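Grasp planner update: wrist view now drives the approach
November 2018 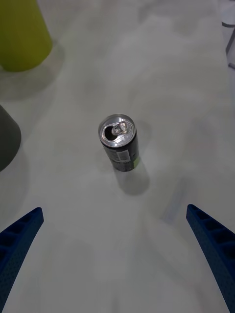 The September release of Levero, our grasp planning software, chose a grasp once, from the overhead camera, and then ran the arm to it with its eyes shut. That was good enough for boxes and blocks. It was poor on narrow, upright objects, where a small error in the table calibration puts one finger on top of the thing it is supposed to go beside. The new release, out to all Kellell sites this week, keeps looking on the way in.

The overhead camera still picks the target and gives a first estimate of where it is. After that the arm moves to a standoff pose with the fingers open, and the wrist camera takes over. Levero fits a simple shape to what it sees. For cans and cups the shape is an upright cylinder, and the fit relies mostly on the top rim, which stays sharp against a plain table when the side of the object does not. The planner then corrects the approach and checks again before the fingers close.

Two things had to change to make this work.

The first was masking the fingers. They are always in the wrist view, and the old segmentation model would now and then report a fingertip as a separate object close to the gripper, at which point the planner refused to move. We now render the finger geometry from the joint position and remove those pixels before anything else runs. If you have fitted your own fingers, you need to load their mesh file in the tool settings. The default mesh will leave a strip along the edges that gets read as an obstacle.

The second was shadows. Soft light from above gives each object a gray patch on the table beside it, and the old model often stretched the object outline to include it. The result was a grasp center shifted toward the shadow. The new model was trained with shadow regions labeled as table, and the cylinder fit throws out outline points that don't agree with the rim.

We ran the new version through 1513 grasp attempts on the bench in the Zamum lab, with single objects and with neighbors close by. It completed 1505 of them. The failures were all with objects standing close together, where the planner found a valid grasp but one finger touched a neighbor on the way down. Clearance checking currently uses the overhead estimate for everything except the target, so an error there is never corrected. Moving the neighbors over to the wrist view is the next piece of work.

Open cans are worth a separate note. Levero has no idea whether a container is open or has liquid in it, and it will plan the same motion either way. Please set the "keep upright" constraint on the place motion for any drink container. It limits tilt during the whole carry, and it is off by default.

Some smaller changes in this release:

The correction step times out after 100 frames without a stable fit and returns the arm to standoff. Before, it would wait there until someone stopped it.

The log viewer in Delić can play the wrist view with the fitted shape drawn over it. Turn on "show fit" in the side panel. Logs recorded with older versions will open, but the overlay stays blank.

The gripper opening at standoff is now a setting. A wide opening is safer for the approach but needs more free table on both sides — sites with crowded tables may want to bring it down.

Sites still on version 1 of the configuration format need to convert to version 2 before updating. The converter is in the tools folder and leaves the old file in place. Run the hand-eye calibration again afterward, even if the last one is recent, as the new release stores the camera offset in a different file.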